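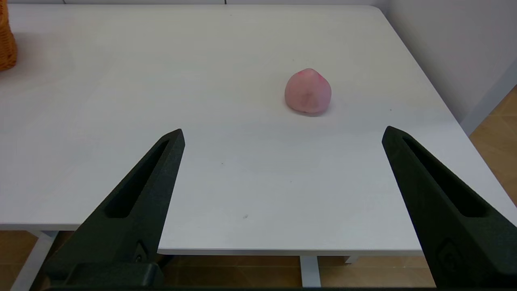

Can you leave the heel out of a batch of hide glue overnight and still use it the next morning?
Keep it covered and in the refrigerator, and it will be fine for a week. On the bench it goes thin and starts to smell, and the joint will be weaker.

Feb 11, 2022

Continued with the glue notes for the chair repair handout. Manaia Ormsby asked for the question above to go first because it comes up most. The rest of this entry is the long version, plus what I got done on the Plidside chairs.

Glue batch 7. Granules from the Arnora bag, the one opened in August. One part glue to two parts cold water by weight, soaked until the granules were swollen all the way through with no hard centers. I cut one in half with a knife to check. Heated in the jar in a water bath, lid loose. Kept the bath at 140 F. It crept up to 150 once while I was on the phone. I took the jar out, let it come back down and carried on. Strained through a paint filter. A few specks stayed behind, nothing to worry about.

Viscosity by the brush test: it runs off in a steady string, then breaks into drops. Batch 6 was thicker and I had skinning before I could get the rails in. I should have thinned it and didn't.

Open time, with the shop at 66 F and no pre-warming: gelled before I could seat the second tenon. With the parts warmed under the heat lamp I had time to seat both and get a clamp on. Warm the parts. I have written this down before and then skipped it, so it is going on the card over the bench.

Test joints. Maple on maple, lap joints, one square inch of glue area, pulled on the lever rig with the bucket. These are the only two I trust from this round:

Batch 7, fresh: 1,230 lb, wood failed first along one edge.
Batch 7, jar left on the bench over the weekend, reheated: 794 lb, failed in the glue line, clean on both faces.

Two joints don't prove much. The lever rig has slop at the pivot and I have not recalibrated it since moving it to the back wall. Still, the clean faces on the second one are what I would expect from glue that has started to break down. I want to repeat both with three joints each before any number goes in the handout. For now the handout should only say that old warm glue is weaker.

Also worth testing: how many reheats a refrigerated jar can take. I have been stopping at four out of habit and couldn't tell you where I got that.

Plidside chairs. Six side chairs and one armchair. The armchair is the bad one. Back left leg loose at the side rail, front stretcher missing a tenon, and somebody has been at it with white glue and two finish nails. Nails came out with the hollow punch. The holes are small and will be hidden by the corner block, so I'm leaving them until the end.

White glue: vinegar on a rag, wrapped around the joint, left 30 minutes, then worked loose with a dead-blow mallet and a scrap block. It took three rounds. The residue has to come off completely. Hide glue will not stick to it, and what looks like bare wood often isn't. I scrape until the water drop test soaks in at the same speed as on a fresh surface nearby. The mortise is slow going because there's no room to swing the scraper. Ended up grinding the end of an old hacksaw blade square and using that.

The original joints came apart the way they are supposed to. Hot water from the syringe, a few drops at the shoulder, wait, wiggle. Four of the side chairs were done before lunch. On these there is no need to clean to bare wood. New hide glue will bond to the old, so I just wash off the loose crust and go.

Side chair 5 has a split in the seat rail running from the mortise toward the middle. It opens when you flex it and closes flat. Worked hot glue in with a palette knife, flexed it until it squeezed out the far side, clamped between waxed cauls. Leave it alone until tomorrow.

Clamps: we're short. Two of the Undis bar clamps slip under load — the clutch plates are polished smooth. I roughed them with a file and one now holds. The other is hanging on the nail with tape on it. Please don't put it back on the rack.

Šimkus called about the cane for the armchair seat. The width they have in stock is one size up from what came off. I measured the hole spacing again and I think it will work, but I'd like to see a short piece in place first. They're mailing a sample. No charge.

To do:
Make the replacement tenon for the front stretcher. Loose tenon, maple, grain running the long way.
Tighten or replace the pivot pin on the lever rig and recalibrate against the known weights.
Repeat the test joints, three and three.
Label the jars with batch and date on the glass. The lids get swapped.
Ask Manaia whether the handout needs the section on liquid hide glue. I would leave it out — we don't stock it and I have nothing to report on it.
Order granules. There's enough in the Arnora bag for two more batches.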